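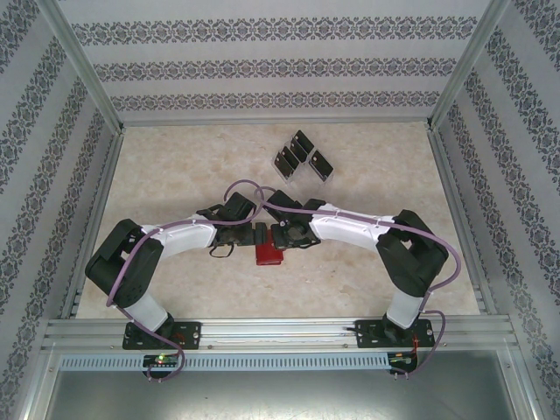 *Poste Voradier, plan de travail et support transparent.*

**Contrôle du poste, site de Losdale, sam. 22 juillet**
Fiche 311, trame Honkanen rév. novembre

- [x] Plan de travail dégagé hors support et pièce en cours
- [x] Support transparent debout, languettes noires en place
- [ ] Stabilité du support : à reprendre. Bascule sous faible poussée, prévoir deux points d'adhésif.
- [x] Vis des platines noires : serrage contrôlé à la clé
- [x] Câbles violets : gaine sans entaille au toucher

Éclairement relevé au centre : presque 700 lux. Conforme à la consigne du poste.
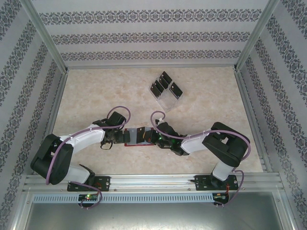 - [x] Parois : papier peint adhérent, angles compris
- [ ] Pièce rouge et grise : arêtes à ébavurer côté rouge, légère accroche au gant
- [x] Arrêt d'urgence essayé, réarmement manuel

Commentaire : la référence 215 manque au bac de rechange. Commande à passer chez Piltby, délai non communiqué.

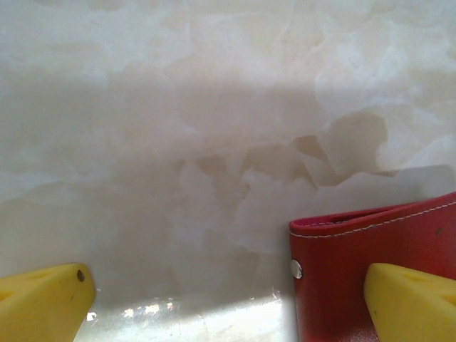 - [x] Revêtement marbré : pas de cloque ni d'éclat à l'ongle
- [ ] Reflets : gênants pour le contrôle visuel des petites pièces. Essayer un éclairage diffus.
- [x] Nettoyage au chiffon microfibre, sans solvant

Avis : maintien en service avec trois réserves, à lever avant le prochain contrôle.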